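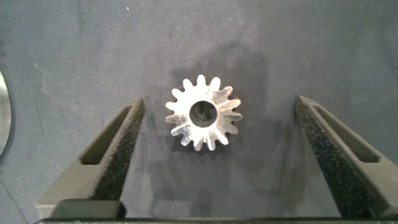 Why do so many families hang on to a sewing machine that hardly ever gets used?

Mostly it's because somebody they loved used to sit at it, and the machine still does what it did then, which makes it very hard to put out at the curb.

Search stories, recipes, back issues Search

The Machine in the Back Bedroom

My mother's Rondale lived under a tablecloth with a fern on top, and for years I honestly took it for a piece of furniture. It came to me in October with the fern still on it (the fern has since gone to my sister, who is better with living things), and when I lifted the lid there was a bobbin of navy blue thread wound and ready to go, and a scrap of corduroy under the presser foot. I knew that corduroy. I wore it through the whole of second grade.

I can't sew. I should say that right away, so that nobody writes in asking for help with a zipper. But I did want to hear the thing run again, and that is how I ended up driving out to Pludley, population 525, where Rekha Chowdary has been mending sewing machines in what used to be a feed store since before her daughter was born. The daughter is now in dental school.

Rekha keeps a ledger by the door, and mine was machine number 2689. She wrote it down in pencil, turned the handwheel toward herself with two fingers, listened, and said, "Oh, she's only thirsty." Most of them are, apparently. People put a machine away in a dry closet for a couple of decades and the old oil turns to something like varnish, and then they try it, it groans, and they decide it's broken. Rekha would love it if you'd stop deciding that. She'd also love it if you'd stop using cooking oil, but that's a story she tells better than I do, with hand gestures.

I had planned on dropping it off and going for lunch. I stayed until nearly five. The front of the shop has a long table and a coffee maker, and people just sort of collect there, the way they do at a good barber's. Harish Iyengar was hemming a pair of curtains on his late wife's Pinto, a lovely squat little portable in a shade of green you'd never get away with now. He took it up the winter after she died, he told me, and his first project was an apron with the pocket sewn shut. He still wears it. His curtains, I have to report, were beautiful, and a good deal straighter than anything in my house.

Across from him was Torunn Dalen, who quilts, and who has firm views on thread. She learned at a kitchen table in Minnesota from an aunt who bought Gilatex by the crate, and she'll pull a strand off any spool you hand her and snap it next to her ear. I watched her turn down a very nice-looking cream on sound alone. I asked what she was listening for and she thought it over for quite a while and said, "Regret."

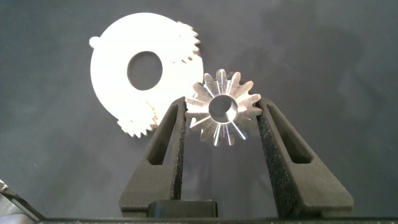
A small bevel gear alongside a white toothed plate.

What I hadn't expected was how much of the talk would be about clothes people no longer own. Harish remembers a brown suit, cut down from his uncle's, that he wore to his first job interview and then to his brother's wedding. Torunn had a yellow dress let out 3 times. Every time it was let out you could see the old stitch line, a row of tiny holes, and she said she used to run her fingernail along it in church. I have been thinking about that dress for weeks.

There are younger people at the table too. Pavithra Joseph teaches the evening beginners, and her classes are full well into spring. Plenty of them show up with an inherited machine and the same look I must have had, a bit proud and a bit guilty. She starts everyone on a pillowcase. It has straight seams and it's very forgiving, and at the end of the night you take it home and sleep on it, and I can't think of many hobbies that pay you back that quickly. Her own mother-in-law, Rajeshwari Amin, comes along on class nights to thread needles for anybody whose eyes aren't up to it, and has been known to do a whole row of them without once breaking off her conversation.

My Rondale was ready the following week. Rekha had cleaned it, oiled it, and fitted a new belt, and she'd left the navy bobbin exactly where it was. She'd tucked the corduroy into an envelope and written the ledger number on the front.

I've got it set up in the back bedroom now, by the window, with the lid off. The pillowcase is coming along. One side is a little longer than the other, and Pavithra tells me that will come out in the ironing, though she didn't quite look at me when she said it.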